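Storing and Handling Dry Rice at Home
Kitchen notes by Anatole Gaillard. Last revised August 29, 2026

Dry white rice keeps for years if it stays dry, dark and free of insects. Most losses in a home kitchen come from bad closures, from mixing old stock with new, and from small spills left at the back of a cupboard. These notes cover buying, checking, portioning and clearing up. Brown rice is dealt with separately at the end.

Buying and first check

Buy what the household will eat in six months. A larger sack is cheaper per kilo, but the saving goes if the last quarter has to be thrown out. Check the seams of the sack before paying. Fine dust along a seam, or grains stuck together in short threads, points to moth larvae. Leave that sack on the shelf.

At home, tip out a sample and look it over before filling the main container. I take 300 g from the top of a small bag, and two samples from a sack, one from the top and one from as far down as the scoop will reach. 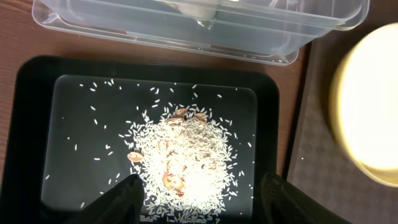

Weevils are brown to nearly black, 2 to 3 mm long, and slow when cold. They are easiest to find if the sample is left in a warm room for ten minutes before checking, as they begin to move. Bran flecks, husk and the odd stone are a different matter and do no harm to the rest of the batch. The choice of surface depends on what is being looked for. On a dark, glossy tray the white grains stand out one by one, strays included, so broken grain, chalky grain and yellowed grain are quick to pick out. Dark insects do not show well against it. For those use a white plate, and spread the rice to a single layer by shaking the plate gently from side to side.

If live insects are found, seal the whole batch and freeze it at minus 18 °C for four days. Let it come back to room temperature before opening, or water will condense on the grain. Sieve afterwards.

Containers

Glass, metal and rigid food-grade plastic are all suitable. The lid matters more than the body. A push-on lid without a gasket will keep out dust but will not stop a moth larva, which can pass through a very small gap. The two types I have used longest are the Ditwood clip jar and the Bisow square tub. The Ditwood seals better. The Bisow wastes less shelf space, and its 2000 ml size takes a little over 1.6 kg of long-grain rice with room for a scoop. Its gasket needs to come out for washing – it traps starch, and the starch goes mouldy if left damp.

Do not top up a container that still has old rice in it. Empty it, wash it, dry it fully, then refill. Leftover old rice goes into a smaller jar and is used first.

Label each container with the type of rice and the month of filling. Masking tape and a pencil will do. Ink tends to rub off jars that are handled with wet hands.
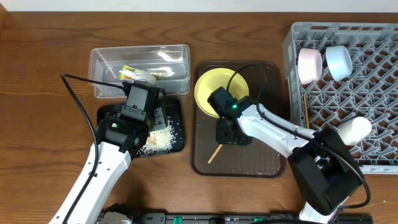 Keep the scoop outside the container. A scoop left in the rice picks up moisture from hands and carries it back to the grain. If it has just been washed, dry it with a cloth and give it a further hour in the open before use.

Portioning

Measure by weight where possible. A level cup of long-grain and a level cup of short-grain do not weigh the same, and the difference is enough to upset the water ratio. For long-grain by the absorption method, use 1.5 parts water to one part rice by volume, or slightly less if the rice has been rinsed and left to drain. Yaroslav Prokopenko, who tested my table with his own pans, found that a loose lid called for up to a tenth more water. My figures assume a tight lid.

Hold the cooked rice off the heat for ten minutes before lifting the lid. A probe pushed into the centre should still read more than 92 °C at the start of this rest. If it reads lower, the heat was turned down too early.

Clearing spills

Sweep dry. Rice wiped up with a wet cloth leaves starch in the joints of the worktop, and whole grains wash down into the sink trap, where they swell. Use a soft brush and a flat edge, and finish with a barely damp cloth. Under a cupboard, use a vacuum cleaner with the crevice tool.

Thin carrier bags are useful for sweepings and for rice that has failed the check. Gather the neck, press out the air, twist and knot. Take infested rice straight to the outside bin. 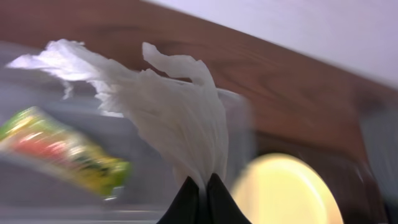
Thin white plastic bag, gathered at the neck.

Brown rice

The bran layer contains oil, which goes rancid. Allow six months in a cool cupboard or a year in the freezer. A smell of old paint or putty means it should go. Rinsing will not cure it. I buy the Rillell brown in the smallest bag sold and refill in October, when the cupboard on the outside wall is cool enough to be of use.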